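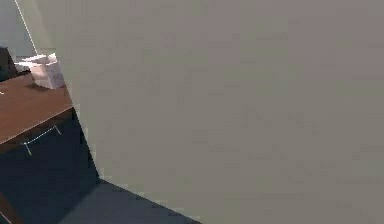
Home | Posts | Tools | About
Search this blog

The planner says there's plenty of room

I spent Wednesday evening with a path planner that believes in itself more than I ever have. It runs in Dultmont, my home-grown house simulator, and its one job is to drive from the desk room to the table room without becoming part of the building. Out of 200 runs, 129 made it.

The other runs mostly ended with a camera view full of flat gray-beige and a planner reporting "clear path, 2 m." I admire the calm.

My first guess was the depth filter. It throws away readings closer than a set minimum, to kill noise, and then the map fills the hole with whatever it believed last. So a surface right up against the camera gets filed as open space. The old comment on that line, in my own writing, says "should be fine."

I marked dropped near readings as occupied and ran it all again. Now it refuses to go through doors at all. Progress, of a kind.

Doorways are the real test, and this one has everything I hate: a tall cream frame, a gray wall at a mean angle, and a table beyond that's half hidden by the frame. The planner sees the table's visible part, decides that's the whole table, and plans a nice tight curve around it.
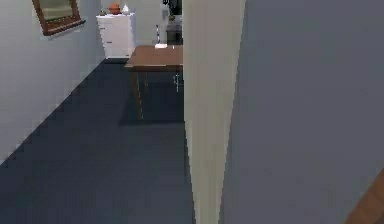

What I'm trying next

Unknown space gets its own cost, somewhere between floor and wall. I'm also slowing the turn rate near frames, and logging the map next to the camera view so I can watch the two disagree live. The log is already 452 MB. If it still hugs the woodwork after that, I'll rewrite the map layer, which I've been putting off since January.

Share this post | 2 comments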